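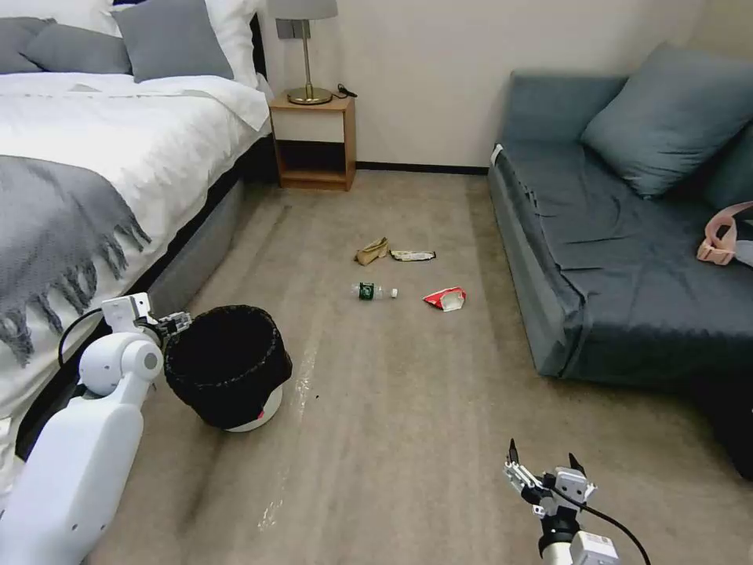
Page 1 of 10

Small bedroom with a bed and a sofa: where does the wastebasket go, and how do I keep stuff off the carpet?

Posted by Satish Tyagi
Monday, November 23, 2020

I have a bedroom with the bed on one side and a sofa along the other, and a strip of carpet between them. There is a small wooden nightstand at the far end with a lamp on it. The only wastebasket is a black round one and it ends up next to the bed, right where you walk. I have moved it twice and it comes back.

The other problem is the carpet. Cables, wrappers and paper bags collect on it during the week. I tidy up and a few days later I am doing it again. I moved in here in July and have not found a system yet. The lamp cord is also too long and sits coiled on top of the nightstand. I would like to fix all of this without buying more furniture.

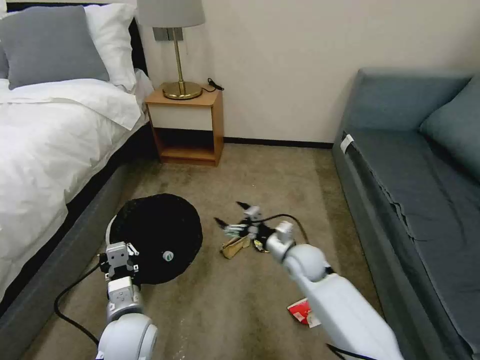 Carpet between bed and sofa, with things lying on it.

usix_home

Leave the basket near the bed. If that is where you open things, that is where the trash will be. I would push it toward the foot of the bed, close to the base, so you can still get past. If you hide it in a corner you will stop using it.

For the floor, do it in this order. Trash first, so wrappers and any paper bag you are not keeping. Then cables. Wind each one up and put a twist tie on it. Then whatever is left. The lower shelf of the nightstand is open, so put a shallow box there for cables and small electronics — one box only, and when it is full you sort it. Vacuum last. I do my own room before bed and it is quick if I have not skipped a day.

The lamp cord can drop down behind the nightstand. Use an adhesive clip on the back edge and it will stay put. Check that the plug is not pinched against the wall after you push the nightstand back.

Figueroa

Agree about the box. I would also fold the throw up onto the bed before you vacuum if it has a long fringe. Mine got pulled into the brush roll and I had to cut it out with scissors. Same with thin cables, they wrap around the roller fast.

brirkik700

get rid of the sofa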